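Ranivano Forum > Whole-body control > Carrying a table with a person: who leads?

dsawatzky
Posted 2018-01-16
Finally getting to the fun part! We've got the two-person table carry running on the humanoid, and I want to argue about the follower side. Right now I read the wrist forces, put them through a plain admittance law and send the result to the step planner as a velocity. It works nicely in straight lines. Turning is another story. If the person pushes sideways, the robot can't tell "move over" from "rotate around me", because with a long tabletop both feel nearly the same at its end. Control loop is at 300 Hz, planner at 2.
– Darlene Sawatzky

penner_fan
Known problem, and I love it. There was a long thread in November on this. Put the ambiguity in the planner: keep both hypotheses alive and let the next step or so decide. Are you using the head camera at all?

dsawatzky
Only for the tabletop edges so far. Views from the carry, one from the side of the room and two from the head:

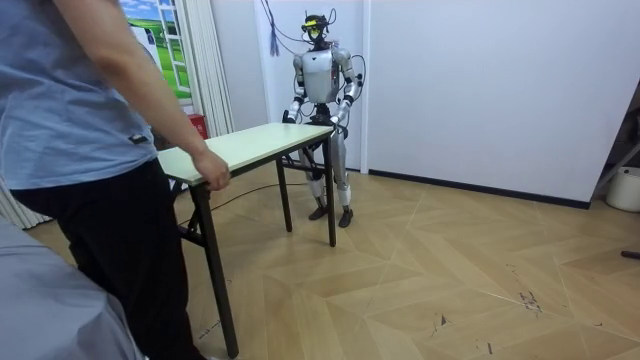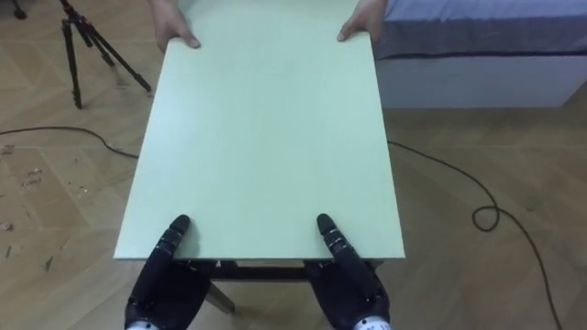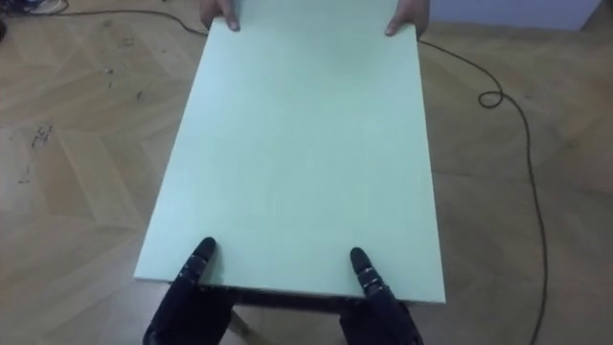

Table carry, side view first, then the two head views with the other person's hands at the far end.

kettlebyte
Oh that's a great view to work from. You have both human hands right there! Track them relative to the near edge and you get the heading of the far end for free, no force needed.

vilham_dev
Disagree with kettlebyte. The tabletop is rigid, so hands on its far end tell you what the tabletop pose already tells you. Where the person wants to go next is in the forces. I'd leave vision out of the loop and fix the filter. What's your cutoff on the wrist torque?

kettlebyte
The pose, sure, but one hand sliding or letting go is a cue you won't get from the edges. And look at the head views, the long edges run up out of the image, so the far corners are a bad thing to fit to anyway.

dsawatzky
Fair point on the corners, my fit does jump there. The pale top against pale wood doesn't help the edge detector either. Cutoff is low, I'd have to look it up – I inherited it from the Broveo package and never touched it.

vilham_dev
There's your turning problem, or half of it. The yaw torque arrives late, the planner has already committed to a sidestep. Raise it and log again before adding anything new.

penner_fan
Both of you can be right! Filter first, then the two hypotheses. My branch keeps up to 76 candidate footstep plans and scores them against the wrench, and it's a blast to watch in the viewer. Happy to share it. One more thing, mask out the floor cable in your obstacle map or the planner will step around it forever. Ask me how I know.

dsawatzky
Yes please, send the branch. Cutoff raised, logging as run 137. Will post the yaw plots in here once I've lined up the timestamps.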